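right, long thread about why run 9 of the envelope job is binned. safety bit in the middle so pls don't just read the first post and go

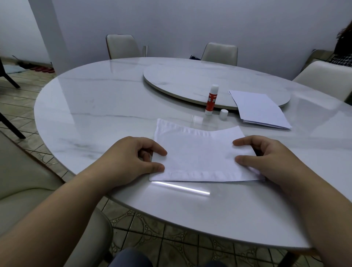 paper folding at the round table, hands on the fold

background for anyone new. we record people doing fiddly table jobs (folding, gluing, sorting) and the clips go towards teaching Eden, our two armed robot, to do the same. Eden lives at the Motaung unit. recording happens in ordinary dining rooms, kitchens, wherever

paper is horrible by the way. cloth forgives you. paper keeps every mistake you ever made on it. one bad crease and the next fold follows the bad crease instead of the one you want

so. what went wrong

Eden was on the fold-then-glue sequence. hold both lower corners, thumbs on top, bring the top layer down, press. same thing people do. had done it fine all morning

then about 2,000 cycles into the week the left wrist started reading light. meaning it thought it was pressing softly when it was pressing hard. no alarm, because as far as the controller knew everything was lovely

first sign was torn corners. left side only. we blamed the paper. changed the paper. still torn. blamed the new paper (yes I know)

second sign was a squashed glue stick. barrel split, glue all over the gripper pads. at that point somebody should have hit stop and that somebody was me. I wiped the pads and pressed resume. not proud of it

third sign was my finger

reached in to straighten a sheet while it was in hold. hold is NOT stop. the arm is still live in hold and it's still trying to get to the force it was told to get to. it closed down on the edge of my left hand and kept on pressing

had a bruise and a sore nail, nothing broken. colleague got the red button in 2 seconds or so it felt. could have been a lot worse with the big gripper on

ok causes, as far as we've got

the wrist sensor cable runs through a clip at the elbow. clip had worked loose and the cable was rubbing every time the arm swung out. shield worn through on one side. signal didn't drop out, it just sagged. a clean break would of been caught straight away, a sag wasn't

the check that should have caught it compares left wrist with right wrist. it was switched off. we turned it off in December because it kept tripping on lopsided jobs and never turned it back on. that one hurts more than the finger

log shows 259 cycles where left and right disagreed by more than the old limit. all there in plain numbers. not one of us had looked

Tromeda supplied the arms and they were decent about it, new cable and a better clip in the post the next day. they also asked quite politely why the check was off. fair

what's changed
– left/right check is back on, with a wider limit for the lopsided jobs. can't be turned off from the front screen any more
– hands go in only with the arms powered down. hold doesn't count, ever
– torn paper = stop and look at the log before touching anything
– cable clips on the start of day list

what hasn't changed yet: there's still no light on the arm to show hold from stop. they look exactly the same from where you're standing. Jinstead are quoting for a stack light and I will be nagging them

few people asked if the recordings were at fault, like did the robot learn to press too hard from us. no. played the same clips through the spare arm with a good cable and it folded very gently. bit wonky but gentle

though it did make me think. a person feels the paper start to give and eases off without deciding to. you can't see that in a video. two thumbs on a sheet look the same whether it's a light touch or leaning on it. so if the force reading is wrong the video won't save you

someone in replies asking what glue stick. any glue stick. it's not the glue stick's fault

also yes it's in the accident book, filled in the same afternoon, one handed, terrible writing

if you run anything with a hold button, go and check tomorow what hold does on yours. stand well back and check. ours was on page 9 of the manual and I'd never read it

run 10 starts once the new cable's had a full day with no paper and no people near it. will post how it goes

finger's gone a sort of yellow. typing is fine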